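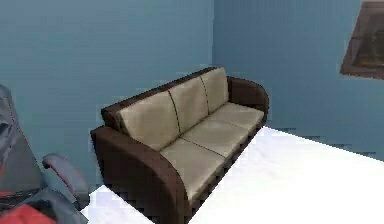

NOTEBOOK / VISITOR CENTRE FIT-OUT

29th July

3 min read

Tank loop at Clingate ran overnight on the new pump. Flow was steady at the morning check and the skimmer cup had filled to the line, so I emptied it and left the air valve where it was. The old pump is on the bench with its impeller out. There is scale on the shaft and a groove in the bush. Ordered a bush from Oter. If they can't match it we will scrap the pump and keep the housing for spares.

Salinity probe still drifts. I calibrated it again before starting and by early afternoon it had wandered off the hand refractometer. Swapped the lead for the one from the quarantine tank and the drift stayed, so the lead is fine. Next thing to try is moving the probe away from the return pipe, where it may be picking up bubbles. Please don't adjust the dosing on the strength of that reading until this is sorted. Use the refractometer and write the figure on the sheet.

Touch pool: filled to 80 per cent and left to stand. The sealant on the seaward side was put on in May and has held so far, but there was a damp patch on the floor under the step. Could be the seal, could be the hose I dragged across it. Dried it, put paper towel down and will look tomorrow. No animals go in until the towel stays dry for two nights running.

The Zaltach chiller came on its pallet. It is bigger than the drawing says and won't go under the counter with the side panel on. Options are to take the panel off and lose the guard, which I don't want, or cut the counter leg back by 50 mm. I have marked the leg in pencil. Not cutting until the joiners have agreed it.

Classroom side: the microscope benches are level now. Two of the sockets on the window wall are dead and I have taped over them. The Ursu screen works from a laptop but drops the sound each time it wakes up. Turning it off at the wall brings the sound back. School groups will be sharing the plankton samples, so we need more lidded dishes, and the labels must be ones that survive salt water. The last batch came off in the rinse tray and I had to guess which tow was which, so those samples went in the bin.

Still to do:
- move salinity probe, log for a full day
- check towel under touch pool step
- ask the joiners about the counter leg
- dishes, labels, spare fuses
- clean the intake strainer, which was nearly blocked with weed again

Keys are back in the box by the pump room door.

Recent entries
Pump room: reading the old pipe labels
Quarantine tank, second clean
Plankton net repairs
Lighting timers at Clingate

Contact the workshop | © Clingate Marine Learning Centre | Back to top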